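Gripper stops closing partway through a run
Posted by Sorcha Leckie, March

Our arm ran fine in the Lodero simulator until I changed the grasp script. Now it moves over the box, the fingers stay open and the log says "fault 124, close timeout." It fails at step 564 every time. Restarting clears it for one run. Is this the script or the model?

Ragnvald Dalen
Had this once. Reinstalled, went away.

Kirstin Buchanan
Check the close command first. If it goes out before the arm has settled, Lodero drops it and then waits for a reply.
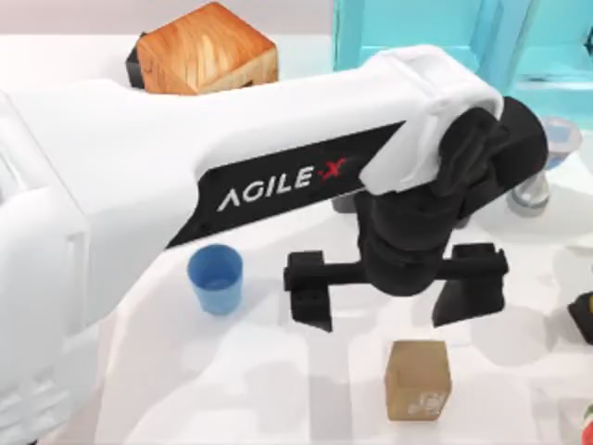

Add a wait of 2 seconds ahead of the close – you can shorten it later. If the fault stays, post the log from step 500 on. Don't try this script on the real arm until it runs clean.

Contact | © Guderance Community Help | Back to top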